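Two arms, one dish rack and a planner that finally waits its turn

Have you ever tried to do the dishes with someone who grabs for the same bowl as you? I spent Sunday with the Clelaren crew, who have been trying to sort out that very problem for a pair of robot arms, and I had a great time watching them fuss over it.

The news is that version 2 of their planning software is out, and the big change is in how the two arms share space. In the old release each arm had its own plan, and a little referee program stepped in whenever they got too close. Dalia Tawfik, who wrote most of the referee, told me it was "basically a whistle". It blew a lot! The arms would freeze over the table and somebody would have to reset the whole job.

Now there's a single plan for both. The software works out the two paths together, checks them 30 times a second against what the cameras report, and slows one arm down if the other is running behind. Muthu Venkataraman looks after the perception side, and he's happiest about the shiny stuff. Glare used to punch holes in the depth readings, so a metal bowl could look like a gap in the table (I've lost a few glasses to my own version of that). The new build fills in the missing patch from the rim, which is usually easier to pick up.

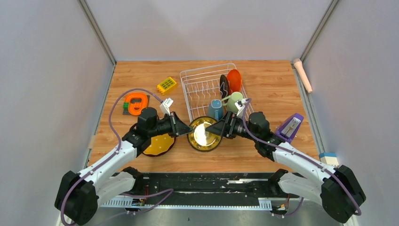 Both grippers at the gold-toned metal dish, just below the rack.

I asked whether I could break it, naturally. Dalia handed me the simulator and let me shove a virtual mug into the path mid-move. The left arm backed off, the right one held still, and then they carried on from where they were. I did it again with a plate and got a flat refusal and an error message, which Muthu wrote down with a bit of a sigh.

There's a new replay tool as well, called Valham, and I reckon it'll be the favourite. You scrub back through a run and see what each arm believed was on the table at that moment, coloured by how sure it was. The last 100 runs are kept by default.

Thin handles are still a headache, and so is anything see-through. Those are next on the list, with an update planned for June.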